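November 2018
4 min read

Long evening at the club. I got there before the heating came on and kept my coat on for the first hour.

We are down to the last stretch before the Jalent round. The task sheet has not changed since it was handed out: the robot has to open a bag on a counter, put small items from the back of the counter into it, and let go without knocking anything over. It sounds easy and it has eaten most of the term.

Our arm is called Mugo. The name came from a vote I missed. The software is a student build on top of the Stemell kit, which the club bought with what was left of last year's grant. We spent 1290 on the kit and a set of spare motors, and one of the spares is already in use.

First job tonight was the training set. We had 1192 recordings when I opened the laptop. I had told the others we would be past that by now, but a good part of last week's batch had the wrong start position and I took it out. I went through the folder list twice to be sure I was deleting the right ones. Then I made a backup on the club drive, which I should have done first.

After that I drove the arm and one of the second-years did the resets. We swapped when my wrists got sore. The bag is the hard part. It's thin plastic and it moves whenever the fingers come near it. If you come down too far on one side the mouth closes and you have to start again. If you go too slowly the run times out. I have found that it helps to stop just over the rim, wait a moment, and only then close the fingers. I wrote this on the whiteboard so that everyone drives the same way. Last month we had every driver doing something different and the policy learned a mix of all of them, with a lot of shaking.

The other team, Skivus, had the bench next to ours. They are using suction. It picks up the bottles well and does badly with the bag. They asked to see our finger design and I showed them the drawing. I don't mind. They lent us a power supply in September and we still have it.

Around eight we started a training run with the old recordings plus tonight's. I set it to save every 1000 steps. The first test was poor. Mugo went to the right place and then hung there. The second was better. On the third it closed on the rim and lifted, and then dropped it. We can try up to 3 times per item under the rules, so a drop is not the end of it, but it costs time.

Things to do before next session:

Print new finger pads, a bit softer.
Check the wrist camera cable, it came loose once.
Ask about the judges' lighting. Ours is much brighter on one side.
Write the safety page for the report. I said I would do it and have not started.

I also need to talk to my adviser about whether this can count toward my project credit. The form is due at the end of the month. I think it can if I write up the data cleaning part on its own, with the numbers.

Packed up at ten. Left the training run going overnight and put a note on the keyboard. Walked home — cold, no wind. Ate cereal and wrote this.

3 comments

gearbox_owl: We had the same trouble with thin bags. A slower approach in the last inch did more for us than new pads.

tessellate: What camera rate are you recording at? Ours is low and I wonder if that's why it hangs.

plainsolder: Good luck with the round. Please write the data cleaning part up, I would read it.

Contact | Copyright 2018, all rights reserved | Back to top

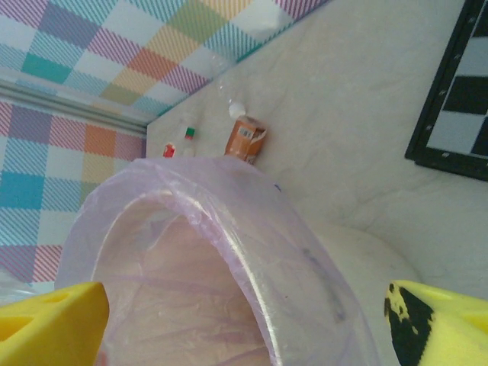

Wrist camera view, open bag between the fingers and the bottles at the back of the counter.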